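Home Ask Unanswered Tags Members Log in

Misspelled a page title on a local wiki and now the wrong spelling is everywhere
Posted in December by Tassanee Wongsuwan

I help edit Allmont, a local-history wiki for our end of the county. It runs on ordinary wiki software, with talk pages, redirects, page moves and so on. Back in the spring I started an article on the village of Sundthorpe and typed the title as "Sunthorpe", without the d. I didn't notice. The text of the article had it right in some places and wrong in others, because I'd pasted the title into a few of the section headings.

Other people then linked to it. Somebody made a list of parishes and copied the spelling from my title. Somebody else wrote an article on Biltthorpe, which is the next village over, and that one mentions Sunthorpe without the d all the way through. Last week I saw the wrong spelling on a printed flyer for a walk, and the person who made the flyer told me they'd checked it on Allmont to be sure.

I tried to fix it myself. I used "Move page" to put it at the right title and got a message saying a page of that name already exists. When I search for Sundthorpe with the d, I land on my own misspelled page, so I can't see this other page that is supposed to exist. I then copied all my text, intending to paste it into the right title, but stopped because I wasn't sure that was allowed.

What I'd like to know:

How do I get the article to the right title?
Do I have to change every link by hand? The search gives roughly 900 results for the wrong spelling, although a lot of those seem to be old versions and talk pages.
Should the wrong spelling be deleted altogether, or kept so that people who type it still get somewhere?

I am an ordinary editor there, not an admin. There are 3 admins and only one of them seems to log in much.
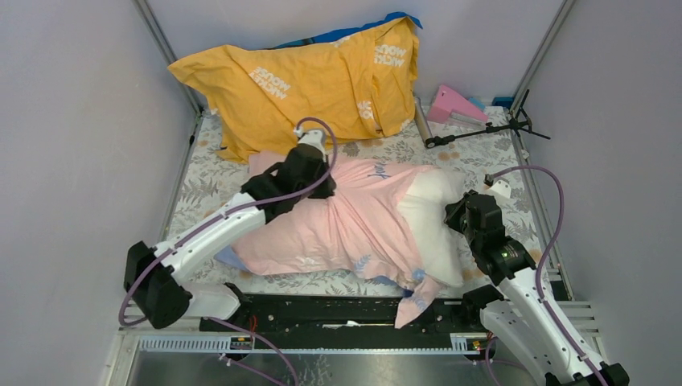
inkwell_marsh
Just leave it. People will work out what you mean, and search engines correct that kind of thing for you anyway. Half the places around there have been spelled several ways over the years. If you look at old maps you will probably find one without the d and then you can say it's a historical variant.

If it really bothers you, copy the text to the right page and blank the old one. Takes a minute.

Comments on this answer

Tassanee Wongsuwan
I did look at old maps before posting. I couldn't find one without the d. I don't want to call it a variant when I know it was my typing.

gatepost
Please don't do the copy and blank thing. It leaves the edit history behind on the old page, so everybody else who worked on the article loses their credit. On most wikis the license says the authors have to stay traceable.

inkwell_marsh
Fair enough on the history, I'd forgotten that. Still wouldn't lose sleep over it.

Marked as helpful

Dorrit F.
You were right to stop before pasting. The page you can't see is almost certainly a redirect. Someone noticed that Sundthorpe led nowhere and, when they should have moved your article, they made the correct spelling point at the wrong one. Your software lets you move a page over a redirect only if the redirect has never been edited after it was made and points back at the page you are moving. Somebody has probably touched it, maybe to add a category, and that is enough to block you.

I went through the same thing on another wiki with a page about a bakery called Sombatkul, which I had down as "Sombatkull". It took longer to get an admin's attention than to fix anything. This is the order I would do it in now.

1. Look at the redirect itself. Search for Sundthorpe, and when you land on your page there should be a small line under the title saying "Redirected from Sundthorpe". Click the name in that line. You will get the redirect page with its own history tab. If there is more than one entry in the history, you have your explanation.

2. Ask for the move. Leave a note on the talk page of the article and another on the talk page of the admin who logs in. Give both titles in full, say which one is right, and give a source for it. A parish council letterhead or a road sign listing will do. Keep it short. Mine was 4 lines and was dealt with on a Monday morning after I'd sent two much longer messages that weren't answered.

3. Ask them to move the talk page along with it. It's a tick box, and it gets missed.

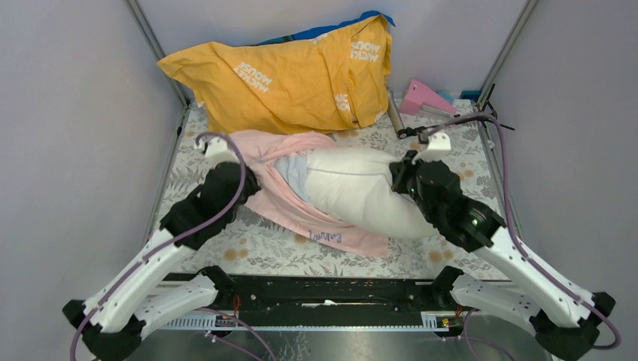 4. Keep the wrong spelling as a redirect. The move will normally leave one behind. Don't ask for it to be deleted. There is a flyer out there with that spelling on it, and anybody who types it should still arrive at the article. If Allmont has a tag for redirects from misspellings, put it on. The tag is useful because some wikis make a list from it, and you can see which articles still link to the bad title.

5. Check for double redirects. If anything else pointed at the old title, it now points at a redirect that points at the article, and most wiki software will only follow the first one. There's a special page called "Double redirects" that lists them. It isn't always updated right away, so look again the next day.

6. Then fix the visible text. Go by "What links here" and ignore the search results. The search counts talk pages and user pages, and you shouldn't edit what other people said on those even to correct a spelling. Start with the parish list and the Biltthorpe article, as those are the ones people will copy from. A link that goes through a redirect works perfectly well, so the only ones that need changing are those where the reader sees the wrong name.

Put something plain in the edit summary, such as "spelling of village name, see talk". If you do a lot of them in one evening with no summary, somebody will think it's vandalism and undo the lot – that happened to me.

One more thing. Have a look at image captions and category names as well. Categories can't be fixed by moving the article. Each page in the category has to be edited, or an admin can run a tool for it.

Comments on this answer

Tassanee Wongsuwan
Thank you. You were right about the redirect, it has a second edit where a category was added. I've left the note with the admin. There is a category too, "Buildings in Sunthorpe", which I hadn't thought of. It only has 4 pages in it so I'll do those by hand.

gatepost
Create the new category page before you move the pages into it, otherwise it shows up as a red link and somebody may take it off again.

rowan_tully
I had this with a river once. Is there a way to search for a misspelling only in articles? Mine always returns the talk pages too.

Dorrit F.
On the advanced search page, untick everything except the main namespace. It may be labeled "Content pages" on yours.

We use cookies to keep you logged in and to remember your settings. Accept Manage choices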